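Lostia finger set for two-arm cells - revised version

Please read before you order or install.

In September we received reports that the older Lostia finger set can open by itself when the arm stops on a fault. A held part then falls on the table. The reason was found by Vasiliki Fragkou at our Hellcombe workshop: the retaining screw was too short and it lost its grip after many cycles.

What is changed
The screw is now 8 mm longer and has a locking patch. Each set is tested for 400 cycles with load before it leaves us. The finger plates are the same, so your programs do not need new positions.

Who must act
Owners of sets with serial number under 88. Stop using the set with heavy or breakable parts - a ceramic cup is already a risk - and write to Sotiris Stamatopoulos for the free screw kit.

Before you change the screws, move both arms up, with fingers open and holding nothing, then switch off the power.
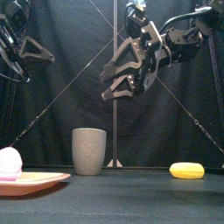 Ordering
Replacement kit: article Eken 100. Sold in pairs, one for each arm.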